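双腕ロボットによる袋詰め作業の模倣学習 ― 紙袋を対象とした把持位置と成功率の検討

班:Arlow班
指導:Pirjo Lindqvist、Živko Kelmendi(装置担当)

1. 目的

本課題では、2本のロボットアームを用いて菓子類を紙袋に入れる動作を遠隔操作で収録し、そのデータから学習した方策の性能を評価した。袋詰めは、変形する容器と変形する内容物を同時に扱う作業である。前期に行った積み木の移し替えでは、物体の形状が変化しないため、把持位置の誤差は指の開き幅でほぼ吸収できた。紙袋の場合は口の形が接触のたびに変わり、同じ手法がそのまま通用するかは不明であった。

2. 装置

作業空間はアルミフレームで組んだ囲いで、内壁には花柄の壁紙、床には灰色の大理石調の面を用いた。壁紙は背景の条件をそろえるために全収録を通じて同じものを使用した。アームは手前のアルミレールの左右に1本ずつ配置し、いずれも先端に2指グリッパを備える。グリッパ上部には白いブラケットを介して小型カメラを取り付けた。カメラの配線は黒いコルゲートチューブに通し、リンクに沿って結束バンドで固定した。

配線の取り回しは2回変更している。当初は手首付近の余長が短く、手首を大きく回すとチューブが張ってカメラの向きがずれた。余長を増やした結果、ずれは解消したが、両腕を近づけたときにチューブ同士が接触する場合があった。以後の収録では、両手首を同時に内側へ回す操作を避けることとした。

収録と再生には班で作成した制御プログラムArlowを使用した。学習用の計算機はKatanoと呼んでいる共用機で、他班と時間を分けて使用した。

3. 収録方法

操作は2名が交代で行った。1回の試行は、両腕を初期姿勢に置いた状態から、指定した品物がすべて袋に入り、両腕が袋から離れるまでとした。袋が倒れた場合は、その時点で試行を打ち切り、失敗として別に保存した。打ち切った試行は学習には用いていない。

手順は次のとおりである。
(1) 袋を床の中央付近に立てて置く。
(2) 品物を袋の周囲に置く。向きは試行ごとに変える。
(3) 片腕で袋の口を支え、もう一方の腕で品物を把持して入れる。
(4) 品物が口から出ている場合は、両側から指先で位置を整える。
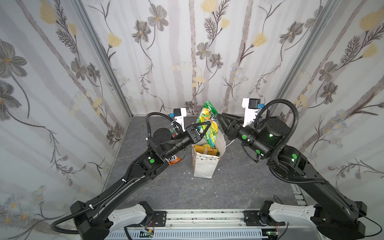
手順(4)は当初の計画には含まれていなかった。予備収録の段階で、丈の長い包装が袋の縁にかかり、手を離した後に傾く例が続いたため追加した。この操作では指先が袋の上端に近く、グリッパを閉じすぎると袋ごとつまむことになる。操作者には、指を開いたまま側面で押すよう指示した。

収録した成功試行は189件である。このうち7件は、片側のカメラ映像に欠落があったため除外した。

4. 学習

入力は左右の手先カメラの画像と全関節の角度、出力は一定時間先までの関節角度の系列とした。学習の反復回数は4000回を1区切りとし、区切りごとに重みを保存した。検証用の誤差は早い段階で横ばいになったが、実機での動作は誤差の値と必ずしも対応しなかった。誤差が最小の重みでは、袋の口の手前で腕が停止する動作が目立った。最終的な評価には、実機で停止が少なかった、より後の重みを採用した。

5. 結果と考察

袋の口を支える動作は安定して再現された。品物の把持も、包装の端が立っている場合には問題が少なかった。一方、包装が床に平らに置かれている場合は、指が表面を滑り、品物を壁側へ押しやる失敗が多かった。収録データを見直すと、平置きの品物に対する操作者のやり方が2名で異なっていた。一方は端を押してしわを作ってからつまみ、もう一方は上から深く挟んでいた。方策の動作はこの中間に近く、どちらの方法としても不十分な深さで指を閉じていた。

手順(4)の再現性は低かった。手先カメラからは、袋に近づくと包装の面だけが大きく映り、袋の縁との位置関係が読み取りにくい。Kelmendi氏からは、囲いの上部に固定カメラを追加し、入力に加える案が出ている。入力画像が増えると推論の周期が延びるため、画像の縮小率も合わせて検討する必要がある。

制御周期についても記しておく。再生中に推論の遅れが700ミリ秒を超えた例があり、その際は腕が一度停止してから急に動き出した。遅れはKatanoで他班の学習が動いている時間帯に集中していた。以後の評価は火曜の空き枠に限って行い、同様の停止は発生していない。

6. 今後の作業

・平置きの包装に対する把持方法を操作者間で統一し、該当する試行を収録し直す。
・固定カメラを追加した構成で、手順(4)のみを切り出して学習する。
・袋の材質を変えた場合の動作を確認する。候補の袋はRequena班から借用する予定である。
・チューブの接触を避けるため、余長を手首の外側へ逃がす固定具を設計する。

収録データの一覧と除外した試行の番号は、班の共有フォルダに保存した。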